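Do people in Stirnham still use the bus? My report on the Lestlow line

I picked buses because I have sat on one nearly every morning since I was eleven, and I wanted to know if everyone else hated the 50 as much as I did. The 50 runs from Lestlow to Stirnham by way of Clillalport, and it's the only way in if you don't drive.

I made a short survey and left paper copies at Gamage, the bakery next to the terminus, for most of February. I got 92 forms back, which was loads more than I'd hoped for (the free biscuit probably helped!). A few had only the first page filled in, so I kept those for the questions they did answer and left them out of the rest.

The biggest surprise was the fare. I was sure people would moan about the price, but 42 of the forms put "not knowing if it's coming" as the worst thing, and the fare was way down the list. Older passengers were much kinder about the drivers than people my age were – I'm including myself in that. I typed everything up at home over a couple of long evenings, and sorting the written comments took far longer than the tick boxes.
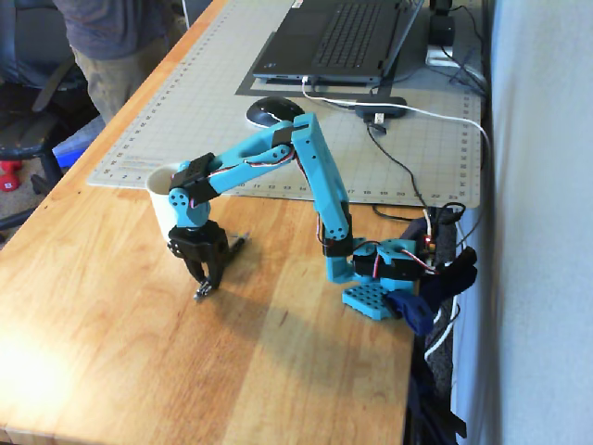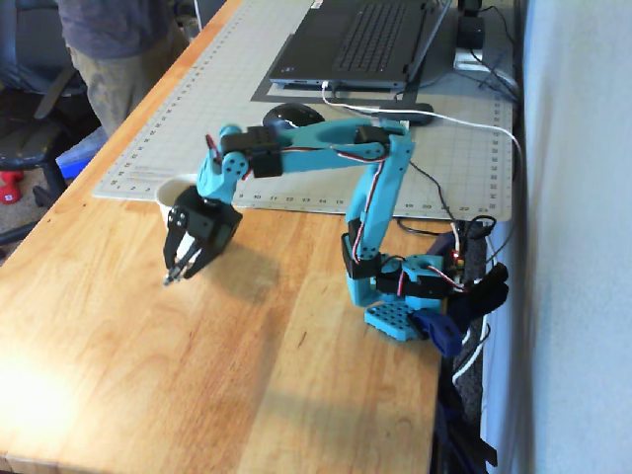
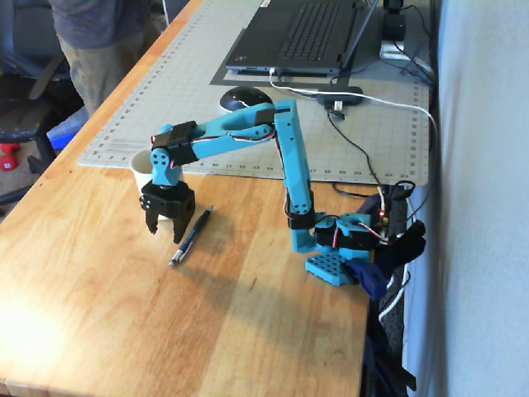
One reader of my first draft said I was being unfair to the 50, as the evening buses from Clillalport are nearly always on time and I'd only asked morning people. Fair point! The forms were out all day, but the bakery shuts at two, so anyone going home after work would have missed them.

If I did it again I'd leave forms at the library in Stirnham as well, and I'd drop question six, where I asked about "comfort" and got answers on everything from seats to wet dogs. I'd also like to stand at the Clillalport stop with a notebook and write down when each bus turns up, so I had real times to put next to what people told me. My spreadsheet has 594 filled cells and not one of them says when a bus arrived.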